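Model room notebook - Isedthorpe
Sun 27 March

Came in on a Sunday because the building is quiet and I can hear myself think, and because I promised Dalva Sales that the big table would be sorted out before the Moffat people come for their visit. I had meant to be here an hour. Writing this up now with my third cup of tea, so forgive the rambling, whoever reads it after me.

The marble table is a lovely thing to work at and a dreadful thing to leave models on, as we all know by now. The slabs are cold and perfectly hard, and anything with a thin base will chip at the corner if you put it down in a hurry. On the other hand the dark strips between the slabs are the best setting-out lines we have in the whole place. I've used them for years to get a base square before gluing, and I was pleased to see Lucimara Magalhães doing the same the other week without my having said a word about it.

The models are all out together at the moment, old and new, and I rather like the company they make. The cream one with the perforated wall is on the left, the dark brown blocks are on their wooden board over on the right, and the clear acrylic is beyond that, up by the far edge, where I'd like it to stay until it has a proper cover. 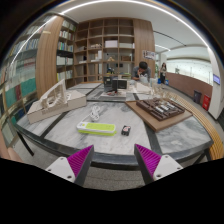 Housing blocks (dark brown, wooden board)

We call this one Durnutdale, after the scheme, though the scheme has changed so much since the model was made that I doubt the planners would know it. The little pale pieces set in among the dark rows are the part everybody asks about. They were cut separately and dropped in so that we could swap them as the drawings moved on, and I still think that was the right decision, even if it does mean we spend half our lives looking for them on the carpet. If you find one, please put it in the tin and don't try to guess where it goes. There is a key drawing in the second drawer.

The base board weighs 1,772 grams without the blocks on it. I mention it only for the travelling crate, which was made for something lighter. It measures some 1,145 mm inside along the long side, so there is room enough, but the foam wants doubling underneath before anyone drives it anywhere in May.

Lattice wall (cream)

I'm very fond of this one. The wall is tall for its base and the openings leave not much for the glue to hold on to, so lift it by the block and never by the wall - I can't say that often enough. Jailson Caldeira and I had a long and enjoyable argument on Friday over whether to spray it white. I say leave it. The cream is warm and it takes the light through the openings beautifully when you put a lamp behind it, and a coat of paint would fill the small corners.

Power on the table

The green and white power strip has found its way to the middle of the table again, with the white cable in its coil next to it. It is handy there, I do admit, and I've moved it back there myself more than once when I wanted the lamp close. But it sits very near the wooden board, and I'd be happier with it on a bracket under the edge. Tainá Saimpaio's name is on the order for the brackets from Trumalum, so the question is only where we screw them, as I won't have anybody drilling the stone.
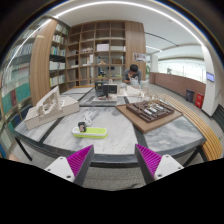
Luana Xavier thinks we should leave the strip on top and move the models instead. She read the page above over my shoulder and says that a bracket under the edge means crawling about on the floor every time somebody wants to plug in a lamp, and that the Durnutdale board could perfectly well go on the plan chest, where it would be seen better anyway. She has a point about the crawling, and my knees agree with her. I'm less sure about the plan chest, as we open it all day long and the blocks would get a good shake each time.

We've left it that she'll clear the top of the chest and try it with an empty board first.

Still to do: double the foam, label the tin, find a cover for the acrylic, ask Dalva what time the visitors want their lunch.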